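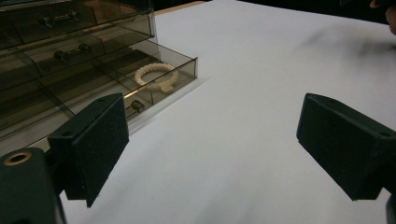

Duluth, November

Home > Forums > Storage & Sorting > Jewelry and Beads

Smoky drawer organizers for jewelry: yes or no?

rhonda_kowalchuk
OK I have been putting this off for months and I finally have one on the table! Smoke-gray acrylic, shallow drawers, little metal bar pulls, and the bottom one has clear dividers so everything gets its own spot. I love it already. I love it so much I went around the house looking for more things to put in it. My plan is bracelets in the divided drawer and earrings up top. Before I commit, how do you all lay yours out? By color, by type, by how often you wear it?

tova_beads
By how often you wear it, every time! Daily stuff in the drawer you open first. I did mine by color and it was gorgeous for a week, then I was digging through the greens every morning for the same pair of hoops.

marlo77
Disagree with Tova. Color all the way. If you make your own pieces like I do, you think in color anyway. I have 4 drawers and could walk up to them half asleep and find what I want.

gluegunjen
Not to be a downer, but I went back to fully clear. The smoky plastic looks so nice on a white table, and then evening comes and I can't tell brown beads from black ones without pulling the drawer out. Anybody else?

rhonda_kowalchuk
Jen, I had that same worry! So far light colors show up fine for me. Cream beads especially, they're so easy to spot against anything.

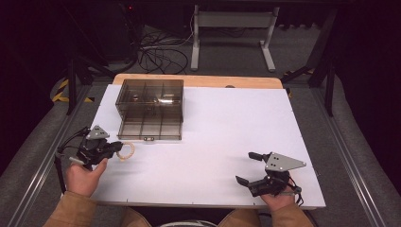

Cream bead bracelet, next to the organizer on the white board.

tova_beads
Oh that bracelet is sweet!! Is it stretch cord? If so lay it flat in the compartment and don't hang it. I had a whole row on hooks and they all went loose on me.

rhonda_kowalchuk
Stretch, yes. Flat it is, thank you!

marlo77
Hooks are fine if the beads are light. Mine have hung on the closet door for years.

tova_beads
Yours must be tiny beads then, Marlo. Mine were big glass ones.

pins_and_all
I keep loose beads in mine too, 200 to a compartment in the small sizes, and a strip of shelf liner on the bottom so they don't shoot to the back when you yank the drawer. Best thing I ever did for that box. Cut it a hair small or it curls up at the corners.

gluegunjen
Liner is a great idea. White liner might even fix my brown and black problem, hmm. Trying that tonight.

marlo77
Please do the loose beads over a towel. I dropped a tub of 2000 seed beads last winter and I'm still finding them in my slippers.

rhonda_kowalchuk
Ha, noted! OK so I'm going with daily stuff first, then color inside each drawer, and white liner under everything. Tova and Marlo both win. Now I need more bracelets.

Last updated: November
We use cookies to remember your login and forum settings. Accept | Manage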